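About Andarwood

Andarwood is a small school for people who would like to mend their own clothes and have so far used a stapler. We started in October with 4 students, one of whom was looking for the dentist.

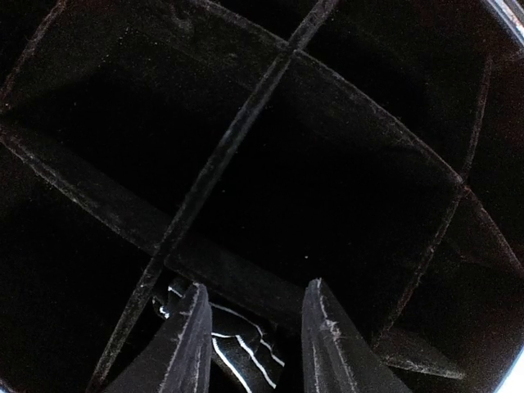

She stayed. We now run classes three evenings a week above the old Jusard shoe shop, covering hems, zippers and the Monday group known as Socks and Regrets. Nearly 72 people have finished the Kedora course, our longest. Tea is included and is not good. 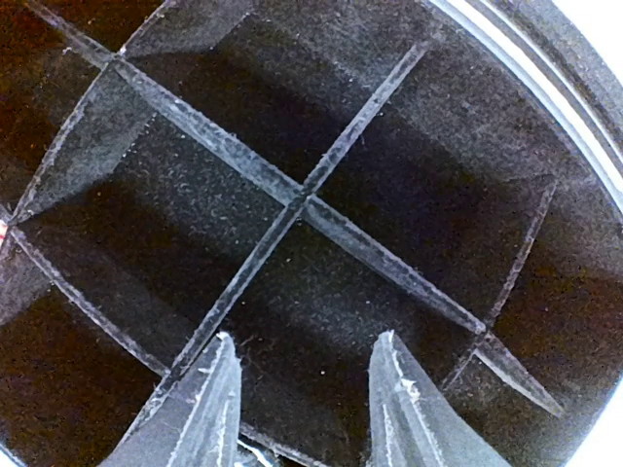
A round container with dividers, seen from above.

Bring your own scissors.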